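Dresis simulation kit: progress report
Prepared for Tahira Minhas, Gondal
December 23, 2020

The kit went to our two reviewers at Pandine in March. Sidra Magsi has been working through the table-top tasks and Lụa Trương has looked after the licence and the server.

Setup took longer than planned. The install guide skips a step for the graphics driver, and the supplier has promised a corrected version. We have now logged 1000 simulated runs out of the 300 we promised for this stage and the extra ones we added in the fall. Scoring is not finished.
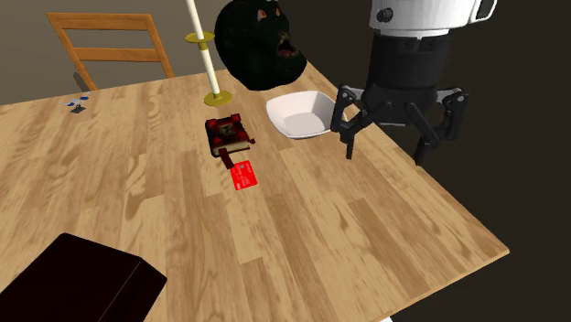
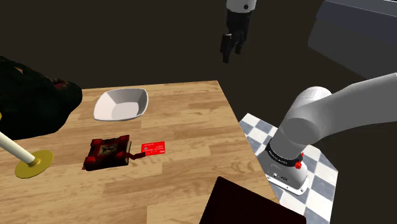
Bowl and red card on the wood-grain table, with the gripper open in both views.

Changing the objects on the table is simple and needs no code. Lighting and colour settings are harder to find, and the manual does not cover them well. Support answered most of our emails, though replies slowed down in the fall.

Spending is within budget. The second licence fee, 16 hours of server time and Sidra's hours are still to be billed.

Next we will finish the scoring and compare the kit with Istell. Bushra Hashmi will send the cost table separately.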